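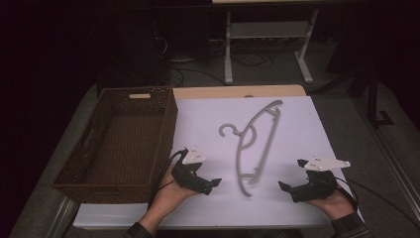 Fernanda Simões has a new short out. It's called Sunamance, it runs 29 minutes, and it played to a full house at Fundmont in March. I finally caught up with it last night. A few notes.

Two sisters clear out their mother's apartment over one weekend. There isn't much more plot than that. Most of the talk is about who gets the car.

Olaia Bermúdez plays the older sister. She did theater for years and this is her second screen role. She's very good in the kitchen argument, which plays in one long take.

The sound is the weak spot. Two scenes near the start are hard to follow, and the print I saw had no subtitles.

Simões shot it on a small grant plus 865 euros from a raffle. She said at the Q&A that up to 200 people read for the younger sister -- she cast her cousin in the end.

Her first short, Flultus, is on the same program. It's rougher, and the ending doesn't work for me, but the bus station section is worth seeing.

Next screening is at the Mendes, June 2019, exact night still to come. The big room there seats 500. Tickets at the door only.

Correction to the second post -- it's the piano they argue over. The car comes up once.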